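Small suppliers and the merger review -- should we answer the questionnaire?

millrace_supplies
Posted in: Competition and Consumer Policy
January, 9:40 pm

Good evening to all. English is my third language, so please excuse my mistakes. We are a small supplier of household textiles and we sell to both Brøndum and Tultier. As you know, Brøndum wants to buy Tultier, and the authority has now sent a questionnaire to the suppliers. It has 40 questions. My partner says we should not answer, because Brøndum will guess who has complained. I think we should answer. What is your experience?
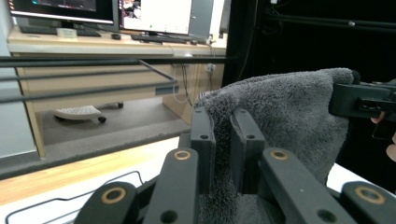 Gray towel, plush microfiber.

oldtariff
Reply 1

Answer it. I was a supplier in the Lerkska review and we kept silent, and so did all our neighbors. The decision then said that suppliers had raised no serious concerns. It was painful to read.

quiet_ledger
Reply 2

I don't agree with oldtariff. We did answer in the Lerkska case, and we asked for confidentiality, but the public version described "a towel supplier in the north with one factory". How many of those exist? Our orders became smaller the next season. I can't prove the connection.

millrace_supplies
Reply 3

Thank you, this is exactly my fear. In our category there are only five suppliers of this size. If they write "a supplier of microfiber towels", the buyer will need one minute to find us.
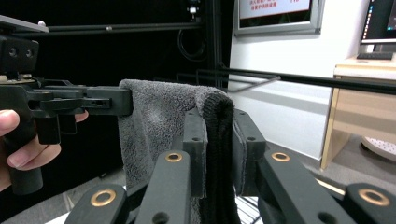

A gray towel, folded over.

oldtariff
Reply 4

Then you must send two versions, one full and one with the sensitive parts removed. Mark the product category as confidential too -- many people mark only the prices. You can also ask to see how they will describe you before they publish. It's not always granted, but you lose nothing by asking.

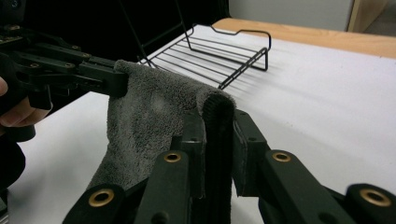
And keep copies of everything, including the cover letter. In our trade association we had a member who could not show later what he had marked as secret.

pennyweight
Reply 5

I buy for a small chain, so I see this from the other side. With respect, I think you are all too afraid. A bigger Brøndum may even order more from you. After Vukier bought its rival, our suppliers got longer contracts.

quiet_ledger
Reply 6

Longer contracts, yes, but at which price? We supplied Vukier in those years. Payment went from one month to three, and we had to contribute to every promotion.

pennyweight
Reply 7

I accept the point about payment. The contracts were still longer.

millrace_supplies
Reply 8

I have spoken again with my partner. We will answer, but only the questions about delivery terms and about what share of our sales goes to each chain. 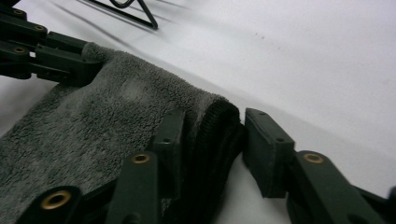

For the smallest product lines we sell about 1,000 pieces in a season, and I don't believe that these numbers help anybody. Does somebody know if it is permitted to leave questions empty, or must we write a reason each time?

oldtariff
Reply 9

Write a short reason each time. "We do not hold this information" is enough if it's true. And call the case officer before the deadline, they are usually more friendly than their letters.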